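Visit report: Wordale shoe repair, relacing work
Written for the members who could not come on the October trip.

Wordale takes in worn leather shoes from shops, repairs them and sends them back. We went to see the sorting line, but most of the questions on the day were about laces. The sorting line has been automatic for a while. Relacing has not, and the people who do it are now the ones teaching the machine.
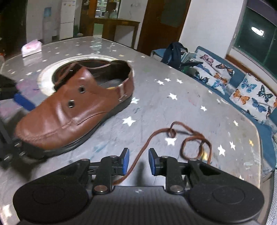

**Edberg, October**

Gifty Atinga met us at the side entrance at 9:30 and took us to the main floor first. Shoes arrive in bins, go under a scanner and are sent down one of 5 lanes according to the repair they need. Two people used to do that by eye. Both still work at Wordale, one on soles and one in shipping. Gifty said the move to soles came with more pay and a longer training period than had been promised.

The scanner makes mistakes with pairs that have been polished unevenly. A worker at the end of the lanes puts those back. On the day we came, the reject shelf was full by mid-morning, and the shift lead told us that was normal for a delivery day.

After coffee we went on to the lacing work. The worker picks up a hand-held gripper with two fingers and blue pads and uses it in place of bare fingers to handle the lace. The gripper carries a camera. The recordings go to Andetti, the company building the lacing arm, and the arm is meant to learn from them. The shoe on the table was a brown leather one with metal eyelets, its lace lying beside it on a gray tabletop printed with stars.

Lamisi Tsikata has been relacing at Wordale longer than anyone else there. She told us the first week with the gripper was slow and annoying. You can't feel the lace through it, so you have to watch the tip the whole time. A thin lace is harder than a thick one, and a frayed end is the worst. She now does short sessions and goes back to lacing by hand in between. Her wrist got sore when the sessions were longer, and the schedule was changed after she brought it up.

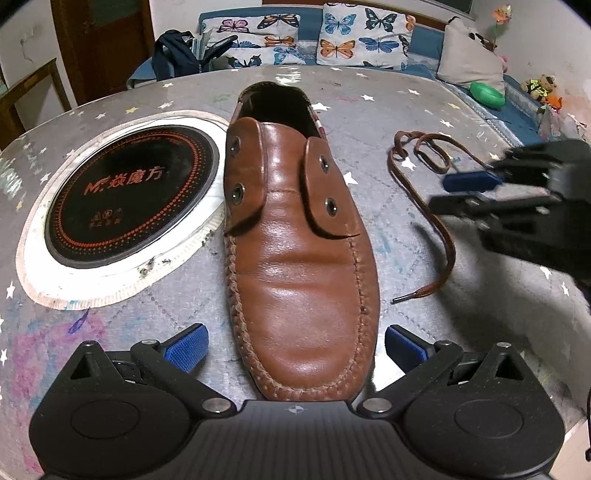
She also said she had asked early on what would happen to her job once the arm worked. The answer she got was that relacing staff would move to final inspection, and she has that in writing. Nhung Lục, who joined this year, has the same letter. Nhung was less sure about it. She likes working with her hands and doesn't want to spend the day looking at finished shoes.

Mansa Baidoo runs the recording schedule. By her log they had 659 usable recordings when we visited, and Andetti has asked for more with dark laces. She couldn't give us a date for the arm. Recording time is paid at the normal hourly rate, and the piece bonus is based on each person's average from before, so nobody loses money by being slow with the gripper. Two people in our group wanted to know if that had been so from the start. It hadn't. The first month was paid without the bonus and was corrected later.

Lunch was in the canteen. Parking is on Quansah Street, behind the loading dock, and the gate closes at 4. Amerley Issahaku has the sign-up sheet for the next visit.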